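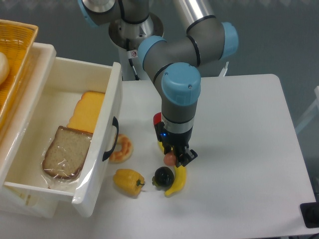
Die Kinder würden am Kaufladen schon nach wenigen Minuten anders sprechen als im Stuhlkreis, meinte Iwona Wilczyńska nach dem ersten Vormittag, und wer nur den Stuhlkreis aufnehme, bekomme ein falsches Bild vom Wortschatz der Gruppe. Mit dieser Bemerkung fing unser Projekt im Grunde an, denn ursprünglich wollten wir ausschließlich den Stuhlkreis auswerten.

Wortschatz im Rollenspiel: Lebensmittelbezeichnungen bei mehrsprachigen Vorschulkindern
Projektbericht, Seminar Spracherwerb und Mehrsprachigkeit
Vorgelegt von Corinne Van Dusen und Bogumił Wieczorek
Abgabe: 27.07.2026

1. Ausgangsfrage

Spiellebensmittel gehören in fast jeder Kita zur Ausstattung. Uns interessierte, welche Bezeichnungen Kinder beim Spiel damit von sich aus verwenden und ob sich diese von den Bezeichnungen unterscheiden, die sie auf Nachfrage einer Erwachsenen nennen. Die Erhebung fand in der Kita Lerness statt. Beteiligt waren neun Kinder im letzten Jahr vor der Einschulung, die zu Hause Polnisch und in der Kita Deutsch sprechen. Das Einverständnis der Eltern lag schriftlich vor.

2. Vorgehen

Es gab zwei Situationen. Im Stuhlkreis zeigte eine Erzieherin nacheinander Gegenstände und fragte nach dem Namen. Am Kaufladen spielten die Kinder zu zweit oder zu dritt, ohne Vorgabe. Beides wurde mit einem Tonaufnahmegerät festgehalten und anschließend verschriftet. Die Verschriftung haben wir uns geteilt, schwierige Stellen hat Remigiusz Śliwiński gegengehört. Einzelne Wörter, die auch danach unklar blieben, sind im Transkript mit einem Kreuz versehen und nicht in die Auswertung eingegangen.

Das Material umfasst 2155 Äußerungen. Mehr als die Hälfte stammt vom Kaufladen. Eine Aufnahme vom Dezember mussten wir verwerfen, da im Nebenraum für die Weihnachtsfeier geprobt wurde.

3. Ergebnisse

Im Stuhlkreis antworteten die Kinder meist mit einem einzelnen Nomen, oft ohne Artikel. Oberbegriffe wie „Obst“ oder „Gemüse“ kamen kaum vor. Am Kaufladen tauchten sie dagegen regelmäßig auf, vor allem beim Sortieren und beim Bezahlen („das ganze Gemüse kostet hundert“). Auch Mengenangaben und Adjektive fanden sich fast nur dort.

Sprachwechsel traten in beiden Situationen auf, aber mit verschiedener Funktion. Im Stuhlkreis füllte das polnische Wort eine Lücke: Ein Kind sagte „ogórek“ und wartete. Im Spiel wechselten die Kinder die Sprache eher mit der Rolle. Zwei Mädchen verkauften durchgehend auf Deutsch und besprachen auf Polnisch, wer als Nächste an die Kasse darf.

Insgesamt zählten wir rund 50 verschiedene Bezeichnungen für Lebensmittel. Abweichende Artikel („der Brot“) haben wir notiert, jedoch nicht als Fehler gewertet, weil es um den Wortschatz ging.

4. Schwierigkeiten

Die Zuordnung der Stimmen war aufwendiger als geplant. Wenn drei Kinder gleichzeitig sprachen, ließ sich auf der Aufnahme nicht immer entscheiden, wer etwas gesagt hatte. Außerdem waren die beiden Situationen nicht gleich lang, ein direkter Vergleich der Häufigkeiten ist deshalb nur eingeschränkt möglich. Beim nächsten Mal würden wir die Dauer vorher festlegen und die Sitzordnung mitschreiben.

5. Ausblick

Offen ist, ob sich die Unterschiede auch bei anderen Wortfeldern zeigen, zum Beispiel bei Kleidung oder Werkzeug. Eine Wiederholung mit einsprachigen Kindern wäre ebenfalls sinnvoll. Die Kita hat angeboten, dafür im kommenden Jahr erneut Termine zu vergeben.

Wir danken dem Team der Kita Lerness und Eugeniusz Laskowska für die Durchsicht der polnischen Transkripte.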